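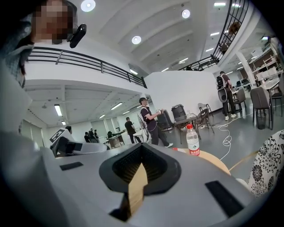 Dover, December
By Marleny Ayala

Progress report to the Grevbridge Fund - the Abdella biography, second half of the grant.

Short one this time, proofs of the article version are due back Thursday and I'm behind on them.

Where the book stands: chapters one to six drafted, seven half done. 247 pages in typescript, notes not included. Chapter four (the garment district years, the strike, the falling-out with his brother) went to Shalini Negi for a read. She wants the Marxist reading group material moved up, before the marriage. She's right, it means redoing the opening of five as well. Not done yet.

Letters. The Relton boxes are finished. 68 letters transcribed, 10 still undated - mostly postcards to his mother, no year on the postmark that I can make out. Candela Vidal is checking my Spanish on the ones from Valparaíso and has already caught two bad misreadings, one of which changes who was at the 1961 dinner. Chapter three is being fixed accordingly.

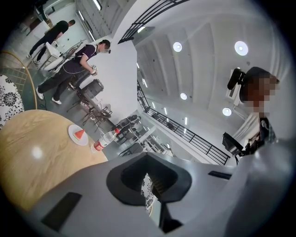

Interviews. Encarnación Barrios gave me two long afternoons on the night school and the tenants' newspaper. Best material I have had on the teaching. She remembers him reading aloud from Ruskin with his coat on, and has a run of the paper, 20 issues, which she'll lend for scanning. Eusebio Moya agreed, then put it off, then agreed again. Now set for the new year by phone.

Problems - permissions mainly. The estate has not answered on the unpublished lectures. I've written twice. If they refuse I can paraphrase, but chapter eight gets thin, and I would sooner know now than in the spring. A letter from the Fund might help, could we talk about that?

Money. Travel is spent. Transcription line is under, I did most of it myself. I'd like to move what is left to indexing and picture fees, please confirm in writting if ok.

Next: finish seven, rework five, start on the lectures chapter whatever the estate says. Full draft to you by June. The footnotes are a mess and will stay that way untill then.

M.A.

Contact the Abdella project office, Dover | © Abdella Biography Project | Back to top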